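Gripper Comparison for Household Manipulation – Interim Report to the Funder
Prustell Laboratory, 03/03/2024
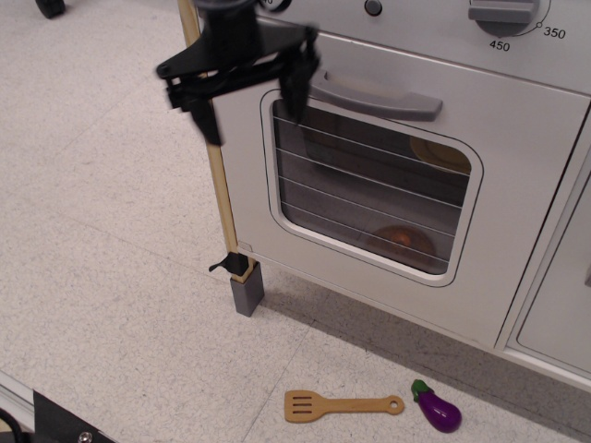

Figure 1. Two-finger gripper in front of the toy oven, with spatula and eggplant on the floor.

1. Purpose of the reporting period

The award supports a comparison of two grippers on tasks drawn from an ordinary kitchen. The first, supplied by Drultov, has rigid fingers. The second, the Kovurer hand, has compliant fingertips and a slightly wider opening. Both were mounted on the same arm and run under the same controller, so that differences in the results can be assigned to the gripper with reasonable confidence.

2. Work completed

A total of 3,441 trials were recorded. Of these, 1,262 involved the oven door and its handle, and the remainder covered picking up and placing toy food and utensils. Operators worked from a fixed task list, and starting positions were drawn in advance.

The door tasks took longer than planned. The handle leaves limited room for a finger to pass behind it, and small errors in the approach angle caused either gripper to strike the door face. The approach path was revised and the early door trials were repeated in full. The repeated trials are the only ones included in the totals given above.

3. Findings to date

The rigid fingers have been more dependable on the handle. The compliant fingertips have performed better on rounded items such as the eggplant, which tended to roll when first touched by a hard surface. Flat utensils remain difficult for both. A spatula lying directly on tile offers little height to grasp, and most failures of this kind occurred when the fingertips touched the floor before closing.

The control knob was tested only briefly and no conclusion is offered for it at this stage.

4. Difficulties and changes to plan

Cable wear at the wrist led to five interruptions – none of them longer than a working day. The cable has been rerouted and the inspection interval shortened. A planned third camera position was dropped in order to keep the calibration procedure unchanged between the two grippers.

5. Next steps

The Guzmán controller will be introduced in the coming period and the door tasks repeated with both grippers. We also intend to test a thinner fingertip for flat objects. The full comparison, including the trial records and the revised task list, will be delivered in May. No change to the approved budget is requested.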